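Davville repair evenings move to the old library

From November the repair evenings will be held in the reading room of the old library on Morris Street. The church hall has been good to us, but its boiler is being replaced and the room is too cold to sit in for three hours. Doors open at 6.30pm and the last item is booked in at 8pm.

The new room has better light and more sockets, and the entrance is level, so anyone bringing a sewing machine or a heavy lamp can use a trolley. Parking behind the building is free after six. Please leave the two bays by the side gate clear, as the flats use them for bins.

What you can bring has not changed. We look at clothes, bags, small electrical items, bicycles, clocks, toys and wooden furniture that one person can carry. We do not take microwaves, petrol tools or anything with a gas bottle. Mobile phones are seen by Bello Nwachukwu only, and he has 8 places each evening, so book ahead if you have a cracked screen. Bring the replacement part with you if you already have it. If you don't, he can tell you which one to order.

Textiles were the busiest table over the summer. Most of the queue was zips, followed by trouser hems and pockets worn through by keys. Severyn Kuzmenko will run a short session on patching at the November evening, starting at 7pm. He will cover iron-on patches, hand-sewn patches and plain darning, and he will bring spare needles and thread. Places are limited to 20 and there is no charge. If you have a garment you would like to practise on, wash it first and bring it along.

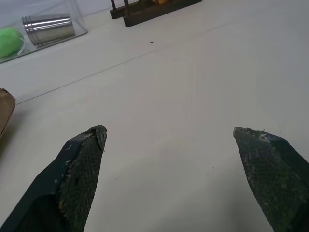
Worn at the tip: a frayed edge on a crosshatched pad.

Severyn asks people to come sooner with this sort of thing. A small area of wear can usually be held with a few rows of stitching or a dab of fabric glue. Once the weave has opened up, the patch has to be bigger and the mend will show more. He also suggests keeping a scrap when you shorten curtains or trousers, as matching cloth is hard to find later.

The tool library stays where it is, in the lock-up at Vilby Yard. The long ladder and both sanders are back from servicing. The wallpaper steamer is still missing its hose, and we would be glad to hear from whoever borrowed it last. Annual membership is £30 and can be paid at any repair evening by card or cash. Existing members do not need to do anything until their card runs out.

We are short of people to make tea and book items in at the front desk. It takes one evening every couple of months and no repair skills are needed. Put your name on the sheet by the door or reply to this newsletter.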